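Budget for hand-held grippers: print our own or buy finished ones?

Posted in Equipment and Purchasing

Naveed Malik

I am putting together an equipment request for a small data collection project and have to hand in a number by Monday. We need people to do tabletop handling tasks with hand-held grippers, picking up pouches, small bags, cases, cloth items and that sort of thing. The recordings go to a partner who trains the arm policies, so we are not buying an arm ourselves. Our side is only the grippers, the cameras, the mounts and the people.

I have two offers. Tandau sells a finished gripper for 795 each, assembled, with the camera mount. Fomotmont sells a kit of hardware only (bushings, screws, springs, trigger parts) and you print the fingers and linkage yourself. The kit for one unit came out to 641 once I added a camera mount and shipping. We have access to a printer at work but it is shared with two other groups.

What I can't work out is how many spares to plan for and whether the kit is really cheaper after labor. I also don't know what to put down for finger pads. Do people treat them as a consumable or as part of the tool? My total is capped and I would like four working stations if possible. Used equipment is fine with me but I have not found any.

Moataz Morsy

Buy the finished ones. 795 is not bad. You will lose a week on the kit.

Aicha Kamel

I did a budget like this in January for a group of six operators, so I will go through how I split it up. Prices will be different where you are.

First, the difference between 795 and 641 is smaller than it looks. You have to add filament, printer time and the hours somebody spends putting the things together. Our first kit took a full day to build. The later ones took a morning. If that person is paid from the same budget, you are very close to the price of the finished gripper by the second unit. If the person is paid from somewhere else, the kit wins on paper. I would ask your manager which way they count it before you do any more math.

Second, spares. I planned one complete spare gripper for the whole group, plus a box of loose parts. With four stations I would do the same. When a unit goes down you swap it and fix the broken one at the end of the day, and no operator sits around waiting. If you buy from Tandau, ask if they sell the fingers separately. When I asked them they did, but only in pairs.

Third, pads. Put them on their own line as a consumable. I set aside 100 per station for pads and small hardware and did not use all of it. Printed pads are cheap but the surface gets smoother with use, and after that slick items start to slip. Change both sides together, otherwise the two fingers grip differently and the operators notice before you do.

The linkage joints are the other place to look. I would pay extra for metal bushings in the holes. Plain printed holes wear open and then the fingers wobble, and you end up printing new arms. Check the kit list from Fomotmont to see if the bushings are included for every joint or just the main ones. Ours was missing a few and the reorder had its own shipping charge.

Fourth, the objects and the tables. People forget this line. We spent more than I expected on ordinary household things. You want soft items and stiff items, shiny and dull, clear plastic as well as cloth. Clear vinyl is worth having early on because it is hard to pick up at an edge and it reflects the lights. A pale wooden table is fine. We have used one from the start and dark fingers show up well against it.

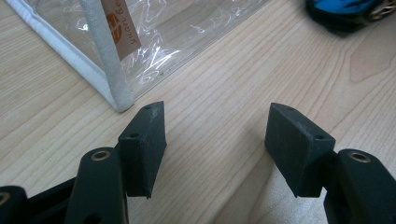
Fadwa El Khatib asked me whether the clear items should wait for a second round of purchases, when the budget is less tight. I told her I would keep a few in the first round. They cost very little and they tell you if your lights need to change, and lights are not cheap to redo later.

For the total, I would write it as four stations, one spare, pads and hardware at 100 per station, and then one lump of 1,000 for objects, lights and whatever you forgot. If they cut something, let them cut the fourth station. Don't give up the spare.

Abdelghani Benkirane

Mostly agree with Aicha. Two things to add. Get the quote from Tandau in writing with a delivery date on it - ours slipped and the operators were already hired. And book the shared printer now if you go with the kit, even before the money is approved. You can always cancel the slot.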